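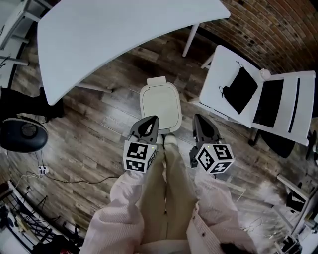 Figure 3. Floor area at a small workstation: table, chair, pedal bin, power strip and cable.

Unit 4: Floor zones and loose items
Course notes, T. Renaud

4.1 Scope
Covers the floor under and beside a single desk. Shelving is treated in Unit 5, wall storage in Unit 6.

4.2 Zones
Zone A: under the table. Feet and chair travel only.
Zone B: the standing area in front of the table. Keep 115 cm deep where the room allows.
Zone C: the strip along the wall. Storage permitted up to 40 cm from the skirting.

4.3 Reading Figure 3
A dark piece of fabric and a round black object lie under the table, so both are recorded in Zone A. The black cable crosses open floor before it reaches the power strip - record it as a crossing, Class 2. White cables at the right are tangled and go down as one entry. Enter the bin by its present position. The pad on the chair seat is not a floor item.

4.4 Order of work
Lift fabric first, then rigid objects, then cables. Unplug at the strip before moving any cable. Sweep along the planks. Return the bin last, with the pedal facing Zone B.

4.5 Exercise
Draw the floor at 1:20 and mark the three zones. Propose a cable route that stays out of Zone B. Table width for the drawing is 1590 mm.

Reading: Kallio, Sullov course reader, section on cable routes. Bring the drawing to the April session.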